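Humedad y conservación del papel en una biblioteca de barrio
Informe del proyecto de segundo curso

Autoras: Ximena Barrientos y Olga Requena
Tutor: Jaime Guerreiro

1. Planteamiento

La biblioteca Flalia ocupa la planta baja de un edificio antiguo y guarda en el sótano los libros que ya no caben en sala. En octubre pedimos permiso para estudiar ese depósito. Queríamos saber si la humedad del sótano explica las manchas y las ondulaciones que el personal venía anotando en las fichas de préstamo, o si el daño venía ya de antes.

El fondo del depósito no está catalogado por completo. Trabajamos con una muestra de 109 libros, todos en rústica o en cartoné y todos publicados en la segunda mitad del siglo XX. Dejamos fuera las revistas y los mapas.

2. Método

Colocamos dos higrómetros Brilov, uno junto a la pared que da a la calle y otro en el pasillo interior, a la altura del segundo estante. Tomamos lecturas durante 14 días, por la mañana al abrir y por la tarde antes del cierre. Olga se encargó de las lecturas de mañana.

Cada libro recibió una ficha con cuatro apartados: cubierta, lomo, cortes y hojas interiores. En cada apartado pusimos una nota de 0 (sin daño) a 3 (daño grave). Para no influirnos, puntuamos por separado y comparamos después. Cuando las notas diferían en más de un punto, volvíamos a mirar el libro juntas.

La primera versión de la ficha no distinguía entre mancha de agua y mancha de hongo. La corregimos el tercer día y repetimos los libros ya vistos.

3. Resultados

La humedad relativa junto a la pared de la calle llegó al 64 % y se mantuvo cerca de ese valor casi todas las tardes. En el pasillo interior las lecturas fueron siempre más bajas y variaron menos entre la mañana y la tarde.

Los libros de la pared de la calle tienen peores notas en cortes y hojas interiores. En cubierta y lomo no vimos diferencia clara - ahí pesa más el uso que el lugar donde se guardan. Los libros en cartoné se ondulan menos, pero tienen más manchas en las guardas.

Varios ejemplares del pasillo interior presentaban manchas antiguas, con el borde ya seco y amarillento. Jeanie Baxter, la bibliotecaria, nos contó que esa parte del fondo procede de una donación y que llegó así.

4. Limitaciones

El periodo de lecturas es corto y cae entero en otoño. No podemos decir nada del verano. Tampoco medimos la temperatura de la pared, y Jaime nos señaló que habría ayudado a entender la subida de la tarde.

5. Propuestas

Separar los estantes de la pared de la calle, trasladar al pasillo los libros con peor nota y repetir las lecturas en primavera con la misma ficha. Si se compra un deshumidificador, conviene vaciarlo a diario y anotar el agua recogida.

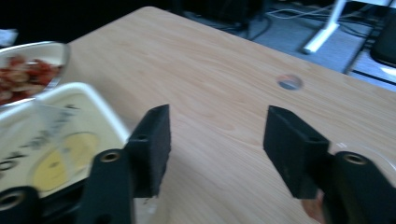 La revisión de los libros trasladados debería hacerse una vez al mes, con la misma persona y la misma luz. Proponemos apoyar cada ejemplar en una mesa de madera clara como la de la fotografía, con sitio libre a los lados para abrirlo sin forzar el lomo. Las fichas rellenas quedan en una carpeta en el mostrador de préstamo, ordenadas por signatura, y hay copias en blanco en el mismo cajón.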